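Ovstead Terrain Kit
For Unity and Godot. Version 4, by Neves

Home / Tools / World building / Ovstead

If you've ever tried to make a big outdoor level by hand, you'll know the feeling. The first hill is fun. The second hill is still quite fun. By the time you're smoothing the side of a valley that most players will run past on their way to a shop, you start wondering whether the game could be set in a cupboard. Ovstead is for that moment! It's a terrain kit that grows landscapes out of a handful of settings, then gets out of the way so you can poke at the bits you care about.

I started it while making Priltton, a walking game set on a wet, lumpy island, and I've kept adding to it ever since. Everything in the kit was used in a real game first, so if a slider exists it's because I wanted it at some point (usually late at night).

How it works

You draw a rough outline of your land, as badly as you like, and pick a recipe. A recipe is a small stack of steps: raise the ground, fold it, wear it down with rain, cut rivers, drop the stones. Each step can be switched off, moved up or down, or run twice. Running the rain twice is my favourite thing in the whole kit. You get these lovely soft shoulders on the hills and deep gullies below, and it looks as though the place has been sitting there for ages.

Every map comes from a seed number. Type in the same seed with the same recipe and you get the same map, on any machine. I use 2718 for nearly all my testing and I could find my way round that island blindfolded by now. Seed 637 gives you a bay with a long crooked spit of land across the mouth, and it's well worth a look if you want to see what the coast settings can do.

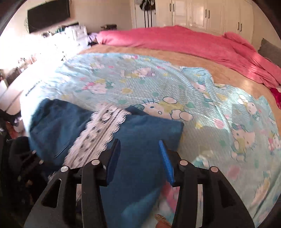

Once the shape is there you can paint over it. Paint is kept on its own layer, so if you go back and change the recipe, your painted paths and flat spots stay put and the land bends itself round them. This took me longer than every other feature put together, and I'm still a bit giddy that it works. Flatten a patch for a village, change your mind about the mountains, and the village is still flat!

What you get

The terrain builder itself, as an editor window
31 ready-made recipes, from salt marsh to high desert
River and lake tools, with water that follows the slope
A stone and scree scatterer
The paint layer, with soft and hard brushes
A small walking controller so you can stroll round your map straight away
Full source code, with comments that I've tried to keep readable

There are no trees in the box. People do ask, and the answer is that trees are a huge job of their own and there are good packs about already. Ovstead will happily place whatever tree models you give it, by height, slope and distance from water, and you can save those rules and share them between projects.

Speed

Maps are built in chunks, and only the chunks near the player are kept at full detail. Far-off ground is swapped for a simpler mesh, and the join between the two is stitched so you don't see cracks of sky along the ridges. Building happens in the background, so the editor stays usable while a big map is cooking. On an older laptop I'd suggest turning the preview detail down to low while you play with recipes, then putting it back up when you've settled on something.

You can also bake the whole map to ordinary meshes and ship those. Plenty of people do this for mobile, and it means the player's device never has to run the builder at all.

New in version 4

Caves, at last! They're simple ones: you place an entrance, choose how deep and how twisty, and the kit carves it. Overhangs are supported near the entrance but not on open cliffs yet. The river tool no longer tries to send water uphill when two lakes share an edge. There's also a new recipe called Jamora, a wide dry plateau with steep steps, put together by Sneha Pathak, who has been testing the kit since its first scrappy build and has a far better eye for rock than I have.

Moving up from version 3

Back up your project, remove the old folder, then import the new one. Your seeds and recipes will carry over. Painted layers need converting, and there's a button for that at the top of the Ovstead window. Maps that used the old river tool may look slightly different after a rebuild, so bake anything you're fond of before you switch.

Licence

One licence covers one person, for as many games as you like, paid or free. You can change the code for your own projects. Please don't resell the kit or post the source. Small teams should get a licence for each person who opens the editor window; artists who only use baked meshes don't need one.

Help and questions

The manual comes as a PDF in the download, and it has a short first chapter that takes you from an empty project to a walkable island. If you get stuck, use the contact form and tell me your seed, your recipe and which engine you're on. Screenshots of odd maps are very welcome, even when nothing is broken. I put the strangest ones in the gallery each September.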